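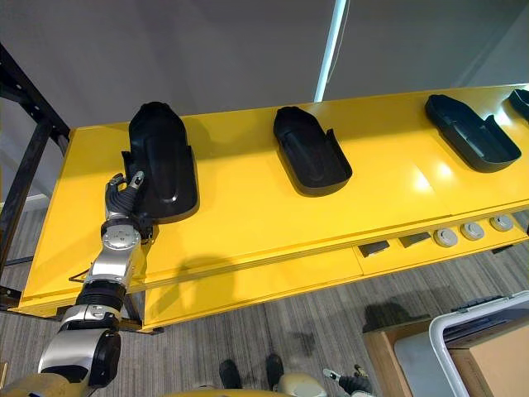 One reader of the previous edition wrote that the vesting tool locked a full allocation on the first attempt and left no way to release it, and asked for the order of the steps to be set out plainly. The section has been rewritten accordingly.

4. Setting up a vesting schedule

Applies to Lidevus token sale script, self-hosted installations only. Installations hosted at Bullport have the schedule set by the hosting desk and do not show the Vesting menu.

Before you start

The token contract must be deployed and its address saved under Settings > Contract. The owner wallet must hold the tokens to be locked, plus enough of the network's own coin to pay the fees. The scheduled task from section 2 must be running.

4.1 Create the schedule

1. Sign in to the admin panel with the owner account. Manager accounts can view schedules but cannot save them.
2. Open Tokens > Vesting and press New schedule.
3. Enter a name. The name is shown to buyers on their balance page and cannot be changed later.
4. Set Cliff to the number of months before the first release. The default is 3.
5. Set Release to Monthly or Daily. Daily release costs more in fees.
6. Leave Revocable ticked.
7. Press Save as draft.

Caution: Revocable can be cleared at any time but cannot be ticked again once the schedule is live. Tokens locked under a schedule that is not revocable stay locked until their release dates.

4.2 Test the schedule

1. Switch the network to Morikawa (the test network) in the top bar. The bar turns grey.
2. Open the draft and press Assign.
3. Paste a test wallet address and enter 4000 as the amount.
4. Press Run. The status changes to Pending, then to Locked.
5. Press Simulate date and choose a day after the cliff. The Releasable figure should be above zero.

Note: If the status stays at Pending, check that port 3583 is open between the web server and the node. Error 77 in the log means that the contract address belongs to a different network.

4.3 Go live

1. Switch the network back to Main.
2. Open the draft again and check the cliff, release type and name.
3. Press Publish and confirm in the owner wallet.
4. Assign buyers one at a time, or upload a CSV file with the columns wallet and amount, in that order. Do not include a header row.

Caution: Duplicate rows in the CSV file are treated as separate allocations – they are not merged. Remove them before uploading.

Using the Restumville theme

The Restumville theme hides the release dates on the buyer's balance page. To show them, open Theme > Balance, tick Show dates and clear the page cache.

Section 5 covers refunds.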